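About Nindo

Nindo is a small research group in Basoditz. We study how a robot arm can learn to handle clear objects from short human demonstrations. Kedir Lemma and Bohdana Boiko started it with 2 arms and one table.

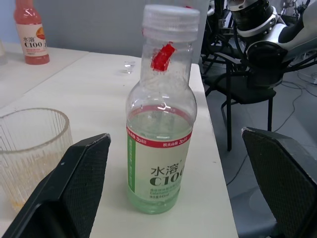 Our method, Tidmont, learns from the wrist view and corrects the grip while the fingers close. We trained it on 728 demonstrations. Clear plastic is hard for depth sensors, and a capped bottle with only a little liquid left in it is a good test -- the label is easy to find, but the upper part is almost invisible to the sensor.

In our last study we ran 200 trials with 6 kinds of containers, and Tidmont dropped fewer of them than our older method, Prendergast. Ribbed glass is still our weak point, and Bohdana works on it now. 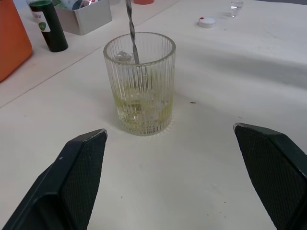

Ribbed glass with bar spoon, wrist view

Visitors are welcome on Tuesday afternoons. Please write to us first.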